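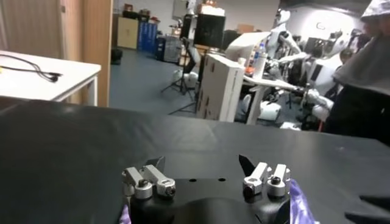 24/03/2020 - Skuscombe, back room

Started on the room today and got further than I'd hoped! Want the black table kept for folding from now on, and anything electrical on the white one. Still to go through: the stuff on top of the cabinets (I keep putting it off) and the blue cabinet itself. Derlow want their list by May, so there's time.

Cloths next. I do like the matt top for these - pale fabric shows up nicely against it.

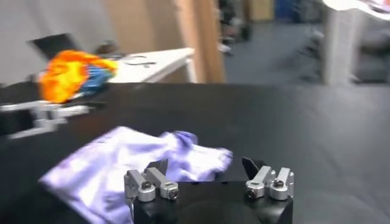

Cloth on the black table, not folded

Ask Teoh about 6 more cloths, same size.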